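5 Oct 2022
By Impi Juntunen

The grip rule for hardcovers needs one wording before we send it to Turunen.

> Condov closes at 80 percent on every book.
> Can we just copy that?

I wouldn't. A thick cover board and a thin paperback shouldn't share a setting. I'd write a limit for each type and have the operator log which one was used.
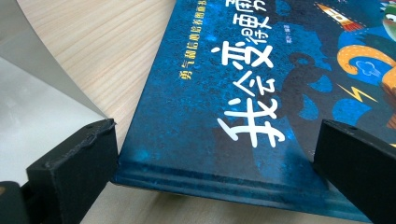

Who signs off when a limit is changed? The shift lead does, in writing, before the next run starts.

Sorketti also wants finger pads checked every 10 runs. I've put that in section 7. Send me your edits to the draft and I'll merge them.

Impi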